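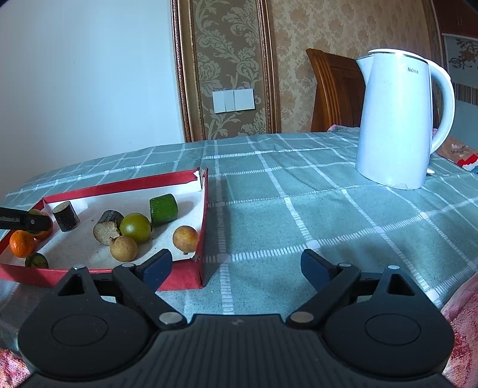

Why do robots that pick things up all day still drop the easy ones? Mostly the software decides too early. It looks once, picks a grip, commits, and by the time the fingers close the world has moved a few millimeters and the plan is old.

That is the short version I got in Utport, on a Saturday, over bad coffee, from the control team at Kuhlmann. The long version took the rest of the day. Notes are a mess. Here goes.

Kuhlmann makes the planner. Not the arm, not the fingers. The product is called Jenudis and it sits between whatever sees and whatever moves. Version 2 went out to customers in November and the release notes were one page long. I asked for more pages. Got a whiteboard instead.

Old way first. Camera finds an object, perception draws an outline, planner scores a pile of possible grips, best score wins, arm goes. Fine for boxes. Boxes hold still and have corners. Try it on fruit. A mandarin rolls if you brush it. A cut piece of cucumber has one face that slips and another that doesn't, and a longan is small enough that the fingertips hide it just when you need to see it most.

That last bit is the one they kept coming back to. Close in, the hand blocks the view. So the perception side goes blind in the final stretch and the planner used to just coast on its last guess. Coasting is a polite word for hoping, one engineer told me, and then asked me not to make a big thing of it.

The new way: it never stops guessing. Jenudis keeps a short list of grips alive the whole way in, rescoring as the picture changes, and it's allowed to swap. Late, too. When the view goes it falls back on a stored shape and how the fingers are moving, and it lowers its own confidence as it goes. Drop below a set line and the arm backs out. No squeeze, no drop. Tries again from another side.

Backing out sounds like nothing. It was the hardest part to write, they say. Every customer wants speed and a robot that backs off looks slow, looks unsure. Hundstead, the packing house up the coast that runs the planner on its mixed produce line, nearly switched the feature off in the first week. They had a supervisor standing there with a stopwatch. They left it on in the end but made Kuhlmann add a limit. After 5 tries the piece gets skipped and a person deals with it.

Testing is dull and there's a lot of it. Each change to the planner gets 1000 simulated picks overnight before anyone is allowed near real hardware. Then real stuff in a real tray, mixed sizes, whole next to cut, things touching. Touching is where it falls apart. Two round things side by side and the outline comes back as one lumpy thing, and the planner very confidently reaches for the middle of it, where there is only a gap.

There's a ticket for this. Number 3004, still open when I visited, printed out and taped to a monitor. The patch so far is crude: if an outline has a pinch in it, nudge one side gently and look again. I liked it. It's what I'd do. The team hates it becuase nudging sends round things rolling and then you have a new problem, further away.

What they'd like is a planner that asks perception better questions. Right now it gets an outline and a label, take it or leave it. They want it to say: I care about this edge, go look harder at this edge, forget the rest. Half built. The demo crashed twice while I was in the room and once, on the third go, it did somthing lovely. Paused over a pair, picked the side with clear space, went in at an angle I wouldn't have thought of.

Log window said confidence low, proceeding. Everybody leaned in a bit.

No date for that version. I asked, got a shrug, asked again by email, got a nicer shrug. Hundstead says it will take it when the skip pile gets smaller and not before. Fair enough. The tool that replays failed picks is already in the current release, hidden two menus down, and the people on the line there use it more than anything else in the package.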